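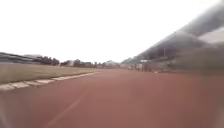
The track where Susia was driven by remote control.

The Stasance teaching kit costs 3640 and promises that you can show a small rover a route by driving it yourself. Three runs by hand, says the box, and it will do the fourth alone. I gave it a Friday at the running track with Réka Deák, who has far steadier thumbs than I do.

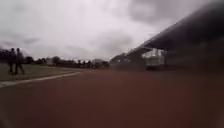 The handset is the part I like least. Its sticks are stiff near the center, so small corrections come out as big ones, and the kit records your wobbles as if you meant them. Keeping an even gap to the pale curb was harder than it should be, and with two people walking on the grass beyond it I wanted a stop button I could find without looking down. There is one – on the back, under a flap.

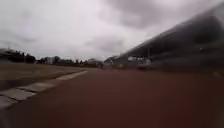 Page last changed: January

Replay is better than I expected and still not what the box says. Susia holds a straight line well enough. Ask it to blend three different drives and it picks something in between that none of us drove. The manual calls this smoothing. I call it guessing, and next to a parked white vehicle I would want a good deal less of it.

The older Setier kit is 685, records only one drive, and plays it back as given. For a plain route I'd buy that and keep the change.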